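Commemorative plate

A commemorative plate is a ceramic, glass or metal dish made to mark an event in the life of a person, family, town or institution. Most are bought as gifts and are displayed more often than they are used at table. Weddings, christenings, retirements and school reunions account for the greater part of the personalized trade, in which a name, a month and a short message are added to a standard design.

Terminology

Dealers distinguish between the commemorative plate, which refers to a particular event, and the collector plate, which is issued as part of a numbered series on a general theme. The distinction is not always kept in catalogs. A plate ordered privately in a small quantity is usually called a presentation piece.

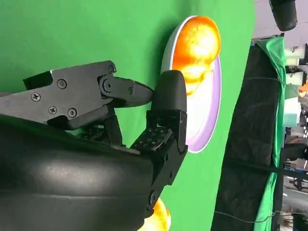 Round plate with a lavender rim.

Methods of decoration

Lettering may be painted by hand, engraved, or applied as a printed transfer and fixed by firing. Hand painting was the usual method for private orders until transfer printing became cheap enough for single pieces. The Grarnix workshop at Zamgate offered both from the start, and its surviving order books list 3,868 private commissions, most of them for weddings. Customers chose a border from a pattern card and wrote out the wording themselves. Spelling errors in the customer's text were reproduced as written, a policy printed at the foot of every order form.

Transfers applied over the glaze give brighter color but wear with washing. Those applied under the glaze last longer and allow a narrower choice of shades. Makers generally advise that overglaze pieces be washed by hand and kept out of microwave ovens, particularly where metallic trim has been used.
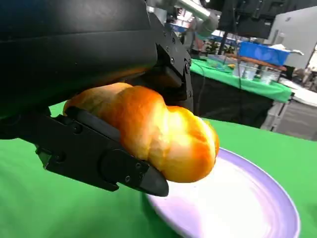 Vol. 7, No. 2

Wording and layout

The wording on a personalized plate tends to follow a fixed order: names in the center, the occasion above, and the month or year below. Longer verses are set around the rim. The Buckley pattern, introduced at Zamgate for christenings, left the center blank so that a second inscription could be added when the child came of age. Few examples carry both inscriptions, and those that do are sought by collectors.

The rival firm of Hiller placed all lettering on the back and sold its plates as suitable for everyday meals. The line was withdrawn after two seasons. Later writers have disagreed about the reason, some pointing to price and others to the preference of gift buyers for a message that could be read from across a room.

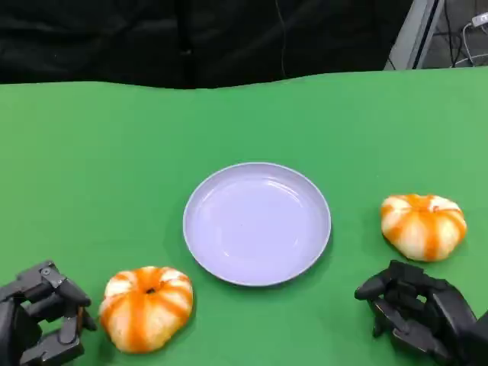
Diarmuid Ní Bhriain disputes both explanations, writing that the Hiller line sold well enough and was dropped only when the firm lost its supplier of blanks. On this view the taste for visible lettering has been overstated, and plates inscribed on the back are scarce today mainly through ordinary breakage at table.

Collecting

Privately ordered plates usually bring less at resale than series issues, as the names on them mean little to a new owner. Exceptions include pieces with unusual borders, early hand-painted work and matched pairs made for the two families at a wedding. Original boxes and order slips add to the value.

See also: Christening mug; Loving cup; Presentation silver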